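To: Fothergill House Residents and Staff List
From: Rosalinda Talavera, Residential Services
Subject: Re: Shared kitchen cookware and cooktop care

Dear colleagues and residents,

Thank you to Derek Hollis for raising these points before the September move-in. His message is quoted in part here, with responses from this office.

On Derek Hollis wrote:
> The Arnham wing kitchen has the new glass cooktop, but the old
> notice about coil burners is still posted. Could we have current
> wording? People are also asking where the small saucepans belong
> and whether the wooden spoons may go in the dishwasher.

The coil burner notice will be taken down and replaced. Until then, please observe the following. Lift pans when moving them across the glass; do not slide them. Wipe the base of each pan before setting it down, as grit is the usual cause of scratches. Sponges are to be kept at the sink and replaced every 2 weeks. 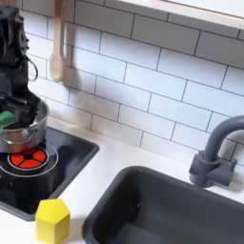
May a small saucepan be used on one of the large cooking zones?

It is permitted, but the smaller zone is preferred. A pan that covers only part of a zone wastes heat, and a metal side handle may become very hot. Please keep an oven mitt within reach.

Wooden spoons are to be washed by hand and hung up to dry. They should not be put in the dishwasher or left standing in a pot. Small saucepans belong on the lower shelf with their lids beside them – not stacked inside the stockpots, where they have been going missing.

Spills containing sugar should be reported to the front desk if they do not come off with a damp cloth. Residents are asked not to use steel wool or a knife blade on the glass. The desk keeps 2 scrapers for this purpose, and either may be signed out until 11 p.m.

Questions about the Dotthorpe kitchen, which still has coil burners, should be sent to me separately.

Sincerely,
Rosalinda Talavera
Residential Services, Fothergill House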